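# Fix-it afternoon is back at the Kirotis building

So the fix-it afternoon is on again, and I went along to the first one in October with a bag of dead things from my hall closet and pretty low hopes.

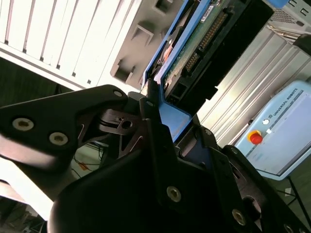 The doors opened at noon and I got there a little after, which was a mistake, as the line already went past the coat hooks and down the hallway toward the mail boxes. If you went last spring you'll remember it was held in the upstairs room with the bad radiators. This year it's in room 403, which is bigger and has windows on two sides, and somebody had the good sense to put the electronics tables on the window side. Circuit boards are hard enough to look at in daylight. Last year we were all holding up our phones like lighters at a concert.

For anyone new in town, the idea is simple. You bring a thing that has stopped working, you sit down next to a person who knows more than you do, and you open it up together. They won't do it for you while you go off and get a coffee (I tried). Mwakyusa, the hardware store by the bus stop, is lending the hand tools again, and the Punano bakery sent over trays of rolls that were mostly gone by the time I reached them. It's free, though there's a jar by the door and most people were putting something in it on the way out.

I'd brought my old desk radio, a bathroom scale and a bare circuit board from a weather display I took apart in the summer and never put back together. The radio went first. It had a broken wire at the battery end, a ten-minute job, and it's now playing in my kitchen as I write this. I'm stupidly happy about it! The scale was less of a success. We got the back off, found that something had leaked inside a long time ago, and closed it up again. It's in the recycling bin now, and I'll admit I don't miss being weighed.

The board took up the rest of my afternoon, and I learned more from it than from the other two put together. The woman at my table had me look at the connectors before anything else. Boards with long rows of pins get pulled and pushed a lot, she said, and the pins are often where the trouble starts – one gets bent, or there's dirt down between them, or a plug has gone in one position over and nothing lines up. She made me check mine slowly with a magnifier, row by row, and I found a pin leaning over against its neighbor. We eased it back with tweezers, which is a very quiet kind of work. I think I stopped breathing for most of it.

She had other advice too, and I wrote it on the back of my ticket. Hold a board by its edges. If it lives in a plastic frame, leave it in the frame for as long as you can and hold the frame, since the frame is made for being grabbed and the board isn't. Take a picture before you unplug anything. Don't blow on the pins, however much you loved your old game cartridges. And keep the screws in the order they came out, for which she likes an egg carton. I've been using a saucer all my life and I have lost a great many screws.

There's one real change this year, and it's the parts shelf. People were always leaving odds and ends behind, and it used to all go in one big box that you had to dig through. Now the stuff is sorted onto a metal rack at the back of the room: cables on the bottom, power supplies above that, and loose boards and modules on the upper shelves, where little kids can't get at them. You can take what you need. You can also leave things, but please put a tag on them saying what they came out of and whether they worked. I left the charger from my scale's predecessor, and I took home a ribbon cable that I have no use for at all. I just liked it.

Statel, the electrical supply place out by the county road, has given a batch of new fuses and a soldering station, so there are now two of those and the wait was much shorter. I timed mine at nine minutes, and I spent it watching a teenager bring a hand mixer back from the dead. The whole table clapped. He turned it on a few more times than he needed to, and I would have done the same.

Some things they still won't touch: microwaves, anything that runs on gas, and phone batteries that have started to swell. Bring those to the county drop-off instead. Laptops are fine, but back up your files first. Sewing machines have their own table near the door, and from what I could hear that was the most fun corner in the room. I'm thinking of borrowing my sister's machine just to sit there.

The grumbles, to be fair about it. The elevator is slow, and if you're hauling a vacuum cleaner up there you'll want to allow for that. There aren't enough power outlets on the window side, so people were passing one extension cord back and forth all afternoon. And the sign-in sheet asks for the model number of your item, which is usually on the bottom, so there was a steady show of people turning lamps and toasters upside down at the front desk and getting crumbs on the paperwork. Look it up before you leave home and you'll get through the line quicker.

The next one is in November, same room, noon until 5. The last sign-in is an hour before closing, and they do mean it. Tickets are handed out at the door, with a limit of three items a person, and if you'd like to help out at a table you can put your name on the sheet by the coat hooks. You don't need to be an expert. They're short of people who can sew on a strap or glue a chair leg, and they could use one more person at the front desk.

My weather display, by the way, is back in one piece on the windowsill. It says it's 6 degrees in my living room, so I'll be bringing it again in November.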